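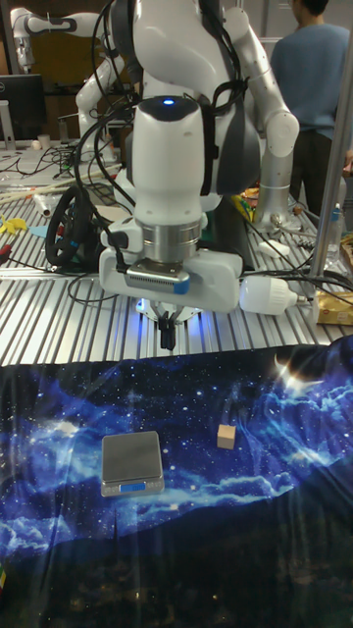 瀬川 倫子（実習担当講師）

工作実習基礎 第2回配布資料
作業台の上を片づける 溝つき台・コード・丸いもの

前回は引き出しと棚を扱ったので、今回は台の上です。実習は2037室で行います。筆記用具と、自分の道具箱のふたに貼る名札を持ってきてください。

1. 台の面を見る

作業台の面には、平らな板のものと、溝のあるものがあります。写真の台はアルミで、細かい間隔のうねと溝が手前から奥に向かって並んでいます。同じ片づけでも、平らな板の台とは手順が少し変わります。

溝つきの台では、細いものが溝に沿って寝ます。ねじ、ピン、切ったコードの端などは横から見ても見えにくくなり、上から見ないと気がつきません。拭く前に必ず真上から見て、次に溝の向きに沿ってはけを動かします。溝に直角に動かすと、ごみが次の溝に移るだけです。

布は最後に使います。濡れた布を先に使うと、溝の中の粉が固まって取れにくくなります。

2. 置いてあるものを分ける

台の上のものは、次の順に分けます。

・台や器具につながっているもの
・つながっていないが、今日の作業で使うもの
・つながっておらず、今日は使わないもの

この順にする理由は、つながっているものを引っ張って別のものを落とす事故が多いからです。最初にコードの行き先を目で追い、手はまだ出しません。行き先がわからないコードは触らずに付箋を貼り、担当者に聞きます。

写真では、左側に黒いコードがからまって置かれていて、左の端の近くに長くて白い棒が2本、斜めに寝ています。このように棒とコードが近いときは、棒から先に取ります。棒は端を持って横に引かず、真ん中を持って真上に上げます。下にコードがかかっていないか、途中で一度止めて確かめます。

台の左端には小さな黄色いものもあり、そのすぐ下から赤い細い線がのぞいています。端にある小さいものは袖で落としやすいので、片づけの途中でも先に内側へ寄せてかまいません。細い線は太いコードと一緒に束ねないこと。太いほうの重みで曲がり、根元から傷みます。

3. からまったコード

(1) 電源を確認する。切ってよいかどうかは自分で決めない。
(2) どちらかの端を見つける。真ん中からほどき始めない。
(3) 端を持って、輪の中を戻していく。引いて締めない。
(4) ほどけたら台の縁に沿って置き、面ファスナーの帯でゆるく留める。

帯は500ミリのものを切って使います。全部をひとまとめにすると、次に1本だけ抜きたいときに全部ほどくことになるので、行き先ごとに束を分けてください。結束バンドは実習では使いません。切るときにコードの被覆を傷つけた例が昨年ありました。

4. 丸いもの、転がるもの

丸いものは置いた場所にとどまるとは限りません。

電球
写真の白い電球は横に寝ていて、金属のねじ込み口金が右を向いています。電球を寝かせて置くときは、球の部分が台の縁に向かないようにします。浅い箱に布を敷いて、口金の向きをそろえて入れるのがいちばん簡単です。持つときは口金に近いところを持ち、球を握り込みません。点灯していたものは、冷めるまで箱に入れないでください。コードがある場合は、コードだけを持って電球をつり下げないこと。

輪の形のもの
写真には、縁に水色の入った黒いハンドルが傾いた形で置かれています。輪の形のものは、立てかけるより平らに寝かせるほうが安全です。輪の中に小物を入れたくなりますが、持ち上げたときに全部残るのでやめます。壁のフックに掛けてもかまいません。フックは輪の太さより深いものを選びます。

棒
台に戻さず、専用の筒に立てます。筒より極端に長いものは倒れるので、棚の下段に寝かせます。寝かせるときは両端をそろえ、棚から飛び出させません。

5. 奥の台について

手前だけ片づけて、物を奥の台に移して終わりにする人が毎年います。奥の台は画面を置いたり資料を広げたりする場所で、仮置き場として使い始めるとすぐに埋まります。飲み物のカップは白いものでも透明なものでも、コードのある台には置きません。入口横の棚に置いてください。

仮置きは、幅38センチの浅い箱を各班に渡しますので、その中だけで行います。箱からあふれた分は、その日のうちに戻し場所を決めます。

6. 実習の進め方

2人で1台を担当します。一人が物を動かし、もう一人が動かしたものと置いた場所を用紙に書きます。途中で交代してください。書くほうの人は、動かす人の手元に指示を出さないように。聞かれたら答える、で十分です。

用紙に書くこと
・品名（わからなければ色と形）
・元の場所
・移した場所
・つながっていたかどうか

品名がわからないときに、想像で名前をつけないでください。「黄色、小さい、左端」のような書き方でかまいません。後で担当者が名前を入れます。

床に落としたものがあれば、壊れていなくても用紙の裏に書きます。

7. 提出

用紙は実習の最後に回収します。あわせて、次の問いについて短い文章を書いてください。

・自分の班の台で、いちばん端に近かったものは何か。内側に寄せたか。
・戻し場所がなかったものは何か。どこに作ればよいと思うか。
・コードを束ねたとき、どこで束を分けたか。

次回は工具箱の中身と、刃物の扱いです。カッターの替え刃を捨てる缶を各班に配ります。

配布日 2026年3月7日

シェア 38　コメント 2
お問い合わせは実習準備室まで ｜ © 工作実習基礎 ｜ ページの先頭へ戻る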